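# Toy bin

A **toy bin** is an open container used to hold loose toys, usually without lids, dividers or assigned places. Bins are found in homes, waiting rooms, preschools and secondhand stores. They differ from toy chests, which have a hinged lid, and from cubby shelves, where each kind of toy has its own compartment.

## Construction

Most household bins are plastic, fabric over a stiff board, or wood. Metal bins are less common indoors but last longer, and many were first used in shops or warehouses before being passed on for play. The floor of a metal bin loses its finish early, as hard toys are dropped on it and dragged across it. The wear is mostly cosmetic, though sharp edges and flaking paint should be dealt with before small children use the bin.

Depth affects how a bin is used. In a shallow bin everything can be seen at once. In a deep one the smaller toys sink, and a child looking for one of them will often tip the whole bin out. The Clernov, a low bin sold mainly to preschools, is 28 inches wide. Its deeper version, the Clirnivow, was dropped after one season.

## Contents

Bins tend to collect toys that belong to no set. Animal figures are the most common, and land and sea animals, modern and extinct, are generally kept together. Cups are also usual - they are used for pouring, stacking and pretend meals, and often come from the kitchen. 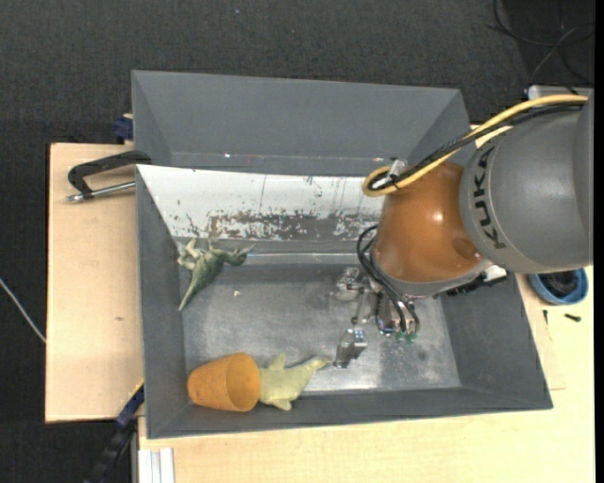 Soft toys are normally stored apart from hard ones. Puzzles and board games are poorly suited to bins, as the pieces scatter and the boxes split at the corners.

## Sorting

Dayana Londoño's handbook *The Open Bin* divides sorting into two methods. In the first, toys are grouped by kind before going in. In the second, they go in as they come and the bin is emptied and gone through at set times, in her case every October. Ruth Espinoza compared the two in a survey of 39 preschools and found the second more common, mostly in rooms with fewer than four bins.

## Cleaning

Hard toys are washed in warm soapy water and air dried. Hollow figures with a seam or hole can trap water and are better wiped with a damp cloth. The bin is wiped out while it is empty and left to dry before refilling.

## See also

- Toy chest
- Cubby shelf
- Animal figure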